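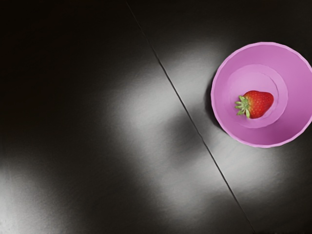
Home Talks Fixtures Juniors Contact

Notes for the parents and coaches evening, Windgate clubhouse, 7.30 start

Hello, thank people for coming, say where the tea is. Don't start with the Urkumberg story, it needs a warm room.

Right, so I've coached under-14 girls' basketball for a good while now, and tonight I want to talk about moving up. Which club, which school, when to say yes and when to sit tight. I get more messages about this in April than about everything else put together!

Slide 2. Start with minutes. When a bigger side comes calling, the first thing I'd ask is how many minutes your daughter will play. A girl who gets 40 minutes across a weekend with us and then sits at the end of a longer bench is going to find it hard, however smart the tracksuit is. (Pause here, someone always wants to argue about the tracksuit.)

Slide 3, travel and money. Zaugg charge 475 for the season and that covers kit and court hire but not the away trips. Dulteo is cheaper on paper. Add up the petrol, though, because when one of our families did it properly they got to 2,000 by the end of the year, and that was with lift sharing. I'm not telling anyone it's too much. I just wish we'd all done the sum in the summer and not at Christmas.

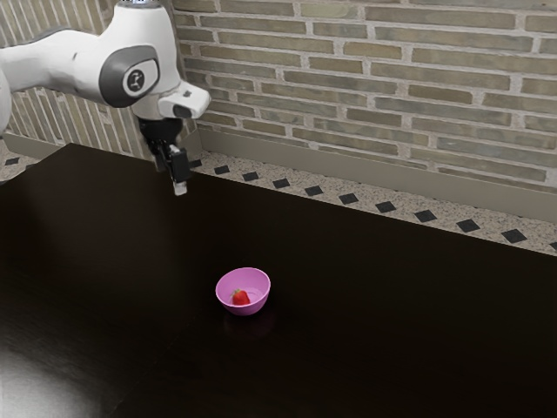 White robotic arm over a dark brown tabletop

Slide 4. Now the Urkumberg story. We took the girls to the summer tournament and lost the first game by a mile, and I mean properly lost, I stopped looking at the board. Our point guard was being watched by two coaches that day. She was in bits afterwards. What both of them asked me about was how she'd talked to the younger ones on the bench in the last quarter. So if your daughter has a shocker with somebody watching, please, please don't do the post-mortem in the car.

Slide 5, school choice. Go to a training session, an ordinary wet evening one, not the open day. Watch the girls who aren't in the first five. Does anyone coach them? Do they look like they want to be there? And ask how they handle exam weeks, you'll learn a lot from how long the answer takes.

If there's time: summer camps, rest, growing pains (physio handout is on the table by the door). Skip the bit on highlight videos unless asked, I went on far too long last time.

Questions until 9. Chairs need stacking, and sign-up sheets for the spring trials go back to me before you leave.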